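Still Life for Beginners, Session 2: Picking From a Messy Table
Handout for the Saturday group, Paju studio 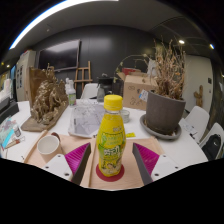

Before you draw anything

I used to set up these tables very carefully, with a cloth and a nice jug and three pears. Then Reet Juška took my class and told me she could draw pears all day but froze up in front of her own kitchen counter. So now I let the table get crowded and you do the choosing (which is most of the work anyway!).

Take five minutes and just walk along it. Don't sit down yet.

Choosing your main thing

Most of you will go straight for the yellow bottle, and that's fine, it's a strong upright and it has that red coaster under it to play against. Leave the lettering on the label for the very end, or leave it out. If you start with the letters you'll get a lovely label on a crooked bottle - I've done it more than once.

The cup on the tray is good practice for ellipses. Draw the rim straight through, all the way around, even the parts you plan to erase.

If you want something harder, try the gold sculpture. Squint until you only see two or three big shapes, and shade those before you go near any of the bumps. Gold is mostly browns and dull yellows with a few very bright spots, so hang on to your white paper.

The dried plant

My favorite, and everybody avoids it. Don't draw twigs one at a time. Look at the gaps between them, pick the biggest gap and start there. The pot is dark brown and the saucer gray, so they can go in fast with the side of a soft pencil.

Clear things

Bottles, the jar, the plastic bag with paper in it. Draw what's behind them, a little bent, then add the edges where they look darkest.

For next time

One drawing, 90 minutes at most, from a table at home that you haven't tidied. Bring it even if you hate it. Arūnas has the spare pads if you've run out, and we start at the usual time.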